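I bought the Flilico kitchen scale in December, after my old one stopped to show the last digit. I bake bread 4 times in a month, so I need a scale that I can trust with salt and yeast.

The plate is wide enough for my big bowl, and the numbers stay readable when the bowl is on it. I tested it with 800 grams of flour and then with a full dough of 1625 grams. Both times it agreed with the scale of my neighbor, Huiling Li, to the gram.

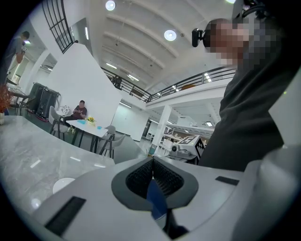

*At the gray marble-patterned counter.*

Two things I do not like. The scale turns itself off after 2 minutes, and the tare weight is lost - very annoying if you stop to look for the sugar. Also the buttons are flat, so with flour on the fingers I must press them again and again.

I compared it with the Stornton, which has better buttons but a small plate, and for my bowls the plate is more important. The battery is still the first one. I give it 4 stars, and I would buy it again if they make the turn-off time longer.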